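1 May 2021

Foil day. Goal was to find out why the width estimate falls apart on the ridged foil when it is fine on card and cloth. Working on the fallow branch of the tracker, merged up to Tahira's last commit, nothing else changed.

Started by rerunning the old logs through the new pose filter before touching anything live. 286 episodes in the set, 224 come out with a complete trajectory. The rest drop somewhere in the middle, and nearly all of the drops are foil. I had assumed motion blur. Went through the dropped ones by hand until lunch and blur doesn't explain it. A lot of them lose tracking while the gripper is close to still.

What the failing ones share is feature matches sitting on the foil. The bright stripes move when the view angle moves, so the matcher follows the highlight and calls it a fixed point. The stripes are also all alike, so a match can hop one ridge over and still score well. The outlier check throws away a few of these, but when the foil takes up enough of the view the bad matches agree with each other and outvote the table.

Things I tried, in order:

Raised the match threshold. Lost good points on the table and kept most of the bad ones. Reverted.

Masked the gripper only, tighter outline than before. Small gain on the card episodes, nothing on foil. Kept it anyway, the old mask was letting in the brass inserts on the inner links and those are sharp, high-contrast circles that never move relative to the camera.

Masked gripper plus whatever is in the jaws. For now the held-object mask is a fixed wedge going up from the clamping block, which is crude. It works when the sheet stands straight up and fails when it leans, and it leans most of the time.

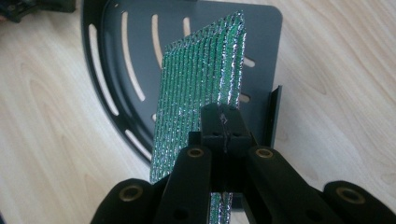 Green/silver foil held at its bottom edge, slotted plate behind. Sheet leans a little right.

This view is a good one to argue about. The foil covers the middle of the plate and hides part of the slot pattern, and the slots would otherwise be the best features we have. They have hard edges, dark metal against pale wood, and enough variation in length and curve that they shouldn't get mixed up. The wood grain is usable too, especially the knot figure on the right, but the contrast is low and the detector ranks it under the foil every time. So the ranking is the problem as much as the matching.

Changed the detector to fill a grid, with a cap of 7 points per cell, so the foil can't take the whole budget. Ran it on 100 of the foil episodes. Tracks hold much longer. There is still a slow sideways drift on the ones where the sheet swings across the plate, and I think that is leftover highlight points in the cells the wedge misses. Did not have time to confirm.

Width estimate: separate issue, partly. The estimator takes the distance between the two inner inserts and converts it to jaw opening. That should not care what is being held. But someone (me, looking at the history) set it to fall back to a contour measure when the circle fit is weak, and on foil the contour measure picks up the ragged edge of the sheet and reports nonsense. Took the fallback out. It now holds the last good value and sets a flag. I would like the training export to skip flagged stretches, but Poneo reads the width column directly and ignores flags. Needs a change on that side.

Also noticed the circle fit on the outer inserts is worse than on the inner ones. They sit lower and close to the corners, so I'd guess distortion. We don't use them for width. Could use them as a sanity check once the calibration is redone – not today.

Planner: did not touch it. Tahira Janjua asked whether the place step should slow down for thin sheet. My feeling is wait until the drift is sorted, otherwise we tune speed against a bad pose and have to do it over.

Config note so I don't lose it again. The grid settings live in the tracker file, the mask polygon lives in the calibration file, and the second one is cached. If you edit the polygon and see no difference, clear the cache. Cost me the better part of an hour.

Open:
– replace the wedge with a real mask for the held sheet, try the small segmentation model from Lau first
– rerun the full set with grid and new gripper mask, compare against this morning's numbers
– flag handling in the Poneo export, ask Tahira who owns it
– redo lens calibration, then look at the outer inserts
– check whether the Fovau logger is still writing timestamps at the end of exposure, the offset looked odd in two of the logs

Left the rerun going on the big machine, output goes to the usual folder under fallow_grid.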